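Drunelar Community Kitchen – progress report to the Vilent Fund
8 April 2018

Dear all at Vilent,

Thank you for your patience while we got this together. We had hoped to write in March, but the weeks ran away with us, as they do when there are lunches to get out, and I would sooner send you a proper letter than a hurried one. Your grant has now carried us through the first half of the year's programme and there is a good deal to tell.

The Thursday lunch is still the heart of things. When we applied we told you we would be pleased with 50 meals a week by the spring. We are now cooking 100, and on the coldest week of March we ran out of pudding before the second table had sat down (apple crumble, and there were words). Quite a few of our guests live alone and come as much for the company as for the food. One gentleman told us it was the only meal of his week he didn't eat in front of the television, and I have thought of that a good many times since.

The cookery course for new parents has finished its first run. We had 12 places and filled them all, and 11 people came right through to the last session, with the other moving away for work halfway through. We kept to plain, cheap dishes – lentil soup, a tray of roast vegetables, a fish pie that can be stretched with whatever is in the cupboard. The sessions did run over nearly every time, mostly because everyone wanted to sit and eat together at the end, and we have decided to make the next course half an hour longer and stop pretending otherwise.

We have also been very lucky in our neighbours at Đỗ, the bakery on the corner, who let us have their unsold bread at closing time. It goes out with the soup and whatever is left is sent home with people in bags. The bread has saved us a useful amount on the food budget, and with your agreement we should like to put that towards a second set of large pans. The old ones have lids that no longer fit.

Two things have gone less well. The evening supper club never really found its feet, and after several very quiet evenings we have stopped it until the autumn, when we may try a Sunday instead. And the delivery round is still smaller than we promised you. Finding drivers for the middle of a working day is hard, and we would rather do a few homes well than let people down. We are talking to Lovix, the community transport people, about sharing one of their vans, and I hope to have firmer news by the next report.

On the money side, we are a little under on food, a little over on heating, and level on everything else. The full figures are on the sheet sent with this letter, and do please ring if anything on it looks odd.

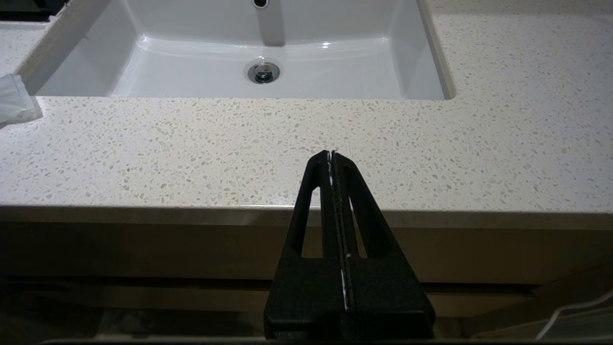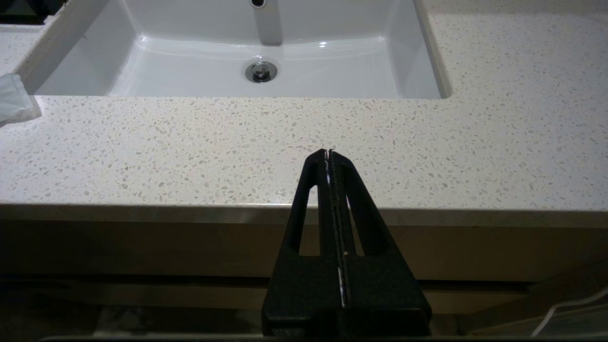
The speckled worktop, with the white sink in the first picture.

Our next course begins after the school holidays, and you would be very welcome to come along to a Thursday lunch before then. We serve from noon, though the soup is usually ready a bit before that.

With warm thanks from all of us at Drunelar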